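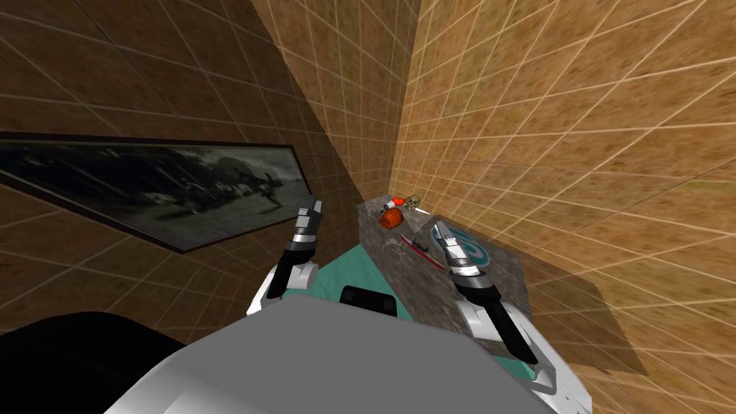
Bouchra Belhaj wrote to me that a band playing its old album front to back is a museum with a bar in it, and that I should quit buying tickets to museums. She'd read my notes on the Sugiyama reunion and she was not impressed!

I've been chewing on that all week, and I think she's wrong, mostly. I saw Sugiyama play the whole of *Endport* in October, in a room that holds 400 (it felt like more, my feet can confirm), and I went in expecting comfort food. The record is 39 minutes long. They took well over an hour with it. The organ solo in the second song just kept going, and Amr Sqalli dropped the drums to half speed under it and stayed there until people started yelling.

None of that is on the album. I know the album, I wore out 2 copies of it!

My beef is with the other kind of full-album show, the one where everybody has a click track in their ear and the guitar tone has been matched to the original tape. Zosska did that last tour. Every fill in its place, the fade-out turned into a neat little stop, thank you, good night. I clapped, I bought the shirt, and I couldn't tell you one thing about it now.

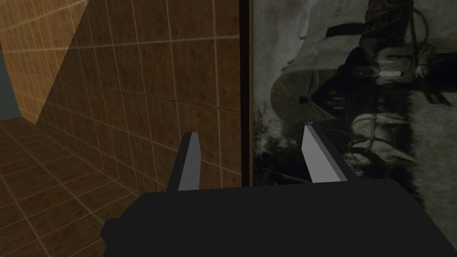
*Brown tile wall, gripper open.*

So if Bouchra wants to go after something, go after the click track. Old songs can take a beating. Heavy rock bands used to stretch them out because they had a long set to fill and maybe eight songs, and some of the best stuff came out of that. Give me the slow, too-long version with the wrong ending. I'd have stood there for another hour, and I've got tickets for the Vondar show, where they're promising side two backwards.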